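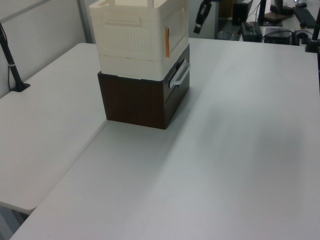 Workshop tips: when the arm drops the drawer

Updated in June. Quick one, typed between jobs, sorry for the spelling.

What went wrong first. Arm was pulling a small drawer open by its handle. Gripper closed, arm backed off, drawer came halfway and stuck. Arm kept pulling. Whole box slid across the table, bin on top went over the side, and the gripper stayed shut on the handle with the arm still trying to finish its move. Stop button was on the far side of the desk. Took me 4 seconds to get there. Felt like more.

Error log said 3431, which in the Plenholm booklet is "load out of range." Thanks. It threw that after the bin hit the floor.

So, tips. In the order I wish I'd done them.

Stop button first. Put it where your hand already is. Mine's now screwed to the front edge of the table, left of where I stand. Test it every morning with the arm moving slow. Not parked, moving. A button that only gets pressed when the arm is still tells you nothing.

Pull force. Ours was set at 800 because somebody copied the numbers from the lifting job. Drawers don't need that. Cut it to 400 and the arm now gives up on a stuck drawer and sits there complaining. Good. Let it complain. These are the plain numbers off the settings page on our controller, yours may use a different scale so don't just copy mine. (That's how we got here.)

Stacking. Don't put a bin on top of anything the arm is going to pull on. If you have to stack, heavy one at the bottom, and do one slow pull by hand first to see what tips. Empty plastic crates are the worst, they slide on smooth tops like a plate on a wet counter.

Stop the box walking. White tabletops are slick. Rubber shelf liner under the box, cut a bit smaller than the base so it doesn't curl up. Double sided tape works too but leaves gunk. Gunk comes off with cooking oil and a rag, then dish soap, then dry it propperly before anything goes back.

Handles. A rounded plastic handle with a bit of hand grease on it is hard to hold. Wipe with rubbing alcohol. Check the screws while you're there. Ours had one backed out far enough to make the handle rock, and the gripper read the rock as a slip and squeezed harder.

Drawer runners. The real cause, in the end. Sawdust and an old staple in the track. Pull the drawer right out, vacuum, rub a candle stub along the runners, put back. Two minutes. Don't use spray oil on wood, it swells and picks up more dust.

Cables. Tie them back before you run anything. After the spill I found one power lead pulled nearly out of the strip. Velcro straps, not zip ties, you'll want to move them next week. Leave slack where the arm turns. Check that nothing loops over into the reach of the arm, and check again after anyone's cleaned the desk.

Table joins. Two tables pushed together will creep apart. Clamp them underneath. If one is lower than the other, keep the job on one table only. Ours caught the corner of a tray on the step and the arm faulted again, same day, different number.

Letting go. If the gripper freezes shut on somthing, don't yank it. Hit stop, wait, then use the release in the menu. Quintana units have it two menus down under Service, Fliltell puts it on the front screen. Find yours before you need it. Keep fingers out until it's open all the way, and keep your other hand off the restart.

After a fault, don't just clear it and carry on. Run the move once with nothing in the way. Then once at the slowest speed with the real load. Then normal.

Write down the error number AND what you were doing. The number alone was no help to me at all.

Also asked: can you use the Brusetell soft pads on the fingers? Yes, they grip better. But they wear smooth, and a smooth pad slips worse than bare metal. Swap them when the pattern's gone.

More next time on tape marks for the table and why mine keep peeling.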